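4. What the Work Became: Findings from the Wistdale Bench

4.1 Learning to set a table for two arms
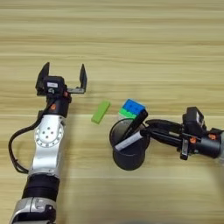
When we began visiting Wistdale, we expected to write mostly about speed. The company packs classroom and office kits to order, and its managers had brought in a pair of two-armed benches to take over part of the sorting and filling. Speed did come up in our interviews, but it was rarely what people wanted to talk about first. They wanted to talk about the table. Where does a block have to lie so that the left arm can get to it? How far from the cup should the other arm be when it lets go of a marker? Questions like these had never been part of anyone's job before, and within weeks they were the liveliest topic on the floor.

Figure 3. One of the two-armed benches with small parts on a wooden tabletop. The left gripper is open and empty; the right gripper is closed on the barrel of a marker whose end is inside a black cup. A green block lies between the left gripper and the cup, with a blue and a green brick stacked beyond the cup.

The state captured in Figure 3 is a useful one for explaining what operators meant by "reading the bench." One gripper is occupied and the other is free, and the objects are close enough together that a move by either arm has to take the rest into account. An experienced operator looks at an arrangement like this and sees options. Adanech Mamo, who had packed kits by hand for most of her working life, described it to us as being like watching somebody else cook in your kitchen: "I know where I'd reach next. So I look at the free hand and I think, go on, the block, the block!" She laughed as she said it, but her comment gets at something we heard in nearly every conversation. The hand skills of the old job had not gone away. They had turned into a way of looking.

We find this exciting, and we think it deserves more attention than it has had. Much of the writing on automated packing treats hand skill as the thing that gets replaced, with monitoring as the dull remainder. At Wistdale the people who were best at monitoring were very often the people who had been best at packing. They noticed a poor grip early. They could tell, from how a pen was held, whether it was likely to catch on a rim. Two of the newer hires, who had never packed by hand, asked to spend a few shifts doing it so they could catch up -- a request no one in management had planned for, and one that has since become a regular part of training.

4.2 Arranging as a skill of its own

The second change concerned layout. Before the benches arrived, each packer kept parts wherever suited them. Viorica Đorđević kept her markers on the left and her blocks in her apron pocket, and nobody minded. The benches ended that, at least at first. Parts had to start within reach of both arms, with enough open table around them for the fingers to close, and an early printed guide from the integrator, Takham, gave a fixed layout for every kit.

The guide lasted less than a month. Operators found that small departures from it worked better for certain kits, and they began keeping notes on the back of the printed sheets. By the time of our second visit there were 60 such notes pinned up beside the benches, many of them signed and several of them arguing with one another. One, in Viorica's handwriting, said only "block at a slant, trust me." We asked her about it. She explained that she liked a block turned a little toward the arm that was going to take it, and that she had tried it every which way before settling on her angle.

Gunther Hinrichs, the shift lead, took the notes seriously from the start. He set aside 20 minutes on Tuesday afternoons for going through them, with the benches stopped and everyone standing at the table. We sat in on several of these sessions and enjoyed them enormously. People moved cups and pens around with their own hands, held their fingers out stiffly to stand in for the grippers, and talked over each other. Layout changes that came out of the sessions were entered in the bench software under the name of the person who had proposed them. Katalin Katona told us it was the first time in the building that her name had been on anything except a locker.

4.3 Pace, waiting and who gets to stop

The picture was more mixed when it came to pace. Hand packing had a rhythm that workers set themselves. With the benches, there were stretches of waiting followed by short bursts in which several things needed doing together, and our interviewees differed on how they felt about this. Some liked the pauses. Others said they ended the shift more tired in the head, though less sore in the wrists and shoulders.

What mattered most here was the stop button. In the first weeks an operator who paused a bench had to enter a reason code, and the log we were given shows 911 entries, a large share of them marked "other." Lilla Szilágyi pointed out that most of hers were simple caution -- she had wanted a closer look at a grip and there was no code for that. After she raised it at a Tuesday session, pauses shorter than 30 seconds no longer needed a code. Operators told us they paused more freely from then on, and they spoke of the benches with noticeably more ease. We return to the question of pausing, and what it says about trust, in Section 5.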